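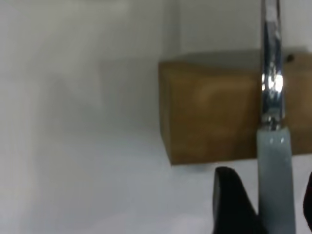 A reader over in Melau wrote in to say that black coffee on a plain table is all the decorating a break corner needs, and that we should quit fussing over cushions. I laughed, and then I kind of agreed! So, a little news: the Hiveo coffee corner is open as of June 2020, and it's about as plain as a coffee corner can get.

I went by Sistham to see it (twice, I'll admit) and what won me over was the mugs. They're slate blue outside and white inside, with a pale rim that makes dark coffee look really good.
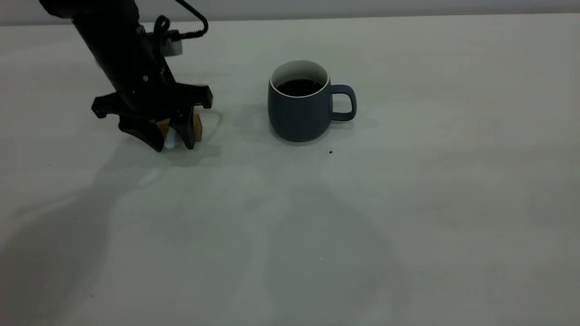
They come from a small pottery called Idahosa, which made a batch of 200 for the opening. I had one in my hand for a good 20 minutes and didn't want to give it back. The handle is a nice rounded loop and fits my fingers fine, and I'm picky about that.

Tables are pale and smooth, so a blue mug shows up from across the room. Some folks find it a bit bare. I like having space to put my elbows.

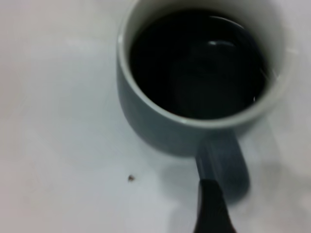

Coffee is black unless you ask, and there's milk in the fridge by the door. If you want a mug for home, they're 24 dollars each at the counter, or 15 if you pick from the seconds shelf, where the glaze came out a little uneven. I bought two seconds and I'm drinking out of one right now.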